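Summer Swap Notes: The Small Stuff Table Is Back

August 2, 2022

If you came to the Bettencourt swap in March, you already know what a good time it was, and if you missed it, oh, I wish you had been there! We had 1,151 items come through the doors of the old Uvik hall, and by closing only 69 were left over. Those went on to the thrift shop in Kenalberg the next morning. I have been going to swaps for years and I have never seen a room clear out like that.

The part I keep hearing about is the small stuff table. Coats and lamps always find a home, but the little things used to get dumped into one big bin by the door, and you had to dig. In March we spread them out for the first time: buttons, brooches, watch straps, thimbles, single earrings, keys for locks long gone. People stood there for an hour. I went home with a tin of glass buttons and a brooch shaped like a beetle, and I have worn the beetle so often that the pin is starting to bend.

So we are doing it again, bigger this time, with its own corner next to the stage and much better light. Bring anything that fits in the palm of your hand. It can be broken, as long as you say so on the tag — plenty of people come looking for parts, and a necklace with a bad clasp is a gold mine to someone who restrings beads.
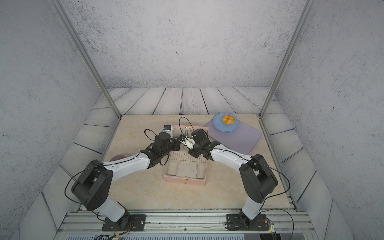 Sorting before you come makes a huge difference, and it is a nice way to spend a rainy evening. Tip everything out on a table and start with the chains, which will have tied themselves together while you slept. A drop of baby oil and two sewing needles will get most knots out (work from the loosest part and don't pull!). Jewelry boxes are welcome at the swap too, and a pink one like the one in the photo would be gone in the first ten minutes, because every year there are kids who want somewhere to keep their treasures. Please check the corners and under the lining before you hand a box over. In March a lady found her own baptism medal in a box she had already put on the table, and she got it back just in time.

For tags, plain paper and string is fine. Write what it is, what it's made of if you know, and anything that is wrong with it. If you don't know whether something is silver, write "not sure" and let the next person have the fun of finding out.

Tickets work the same as last time. You get one for each item you bring, up to 60, and you spend them one for one at any table. The small stuff table has one change: sets count as a single item, so a pair of earrings is one ticket and so is a bag of matching buttons. We had a few long talks at the counter over this in March and I think the new way is kinder to everyone.

Drop-off opens at 11 in the morning at the side door, the one facing the bakery. Parking on Jurnora Street is free all day, but it fills up early, so walk or share a ride if you can. There will be coffee and plum cake again, and the cake is the same recipe, for those who asked.

I'll be at the small stuff table with the magnifying glass and the beetle on my collar. Come say hello and show me what you found in the back of the drawer!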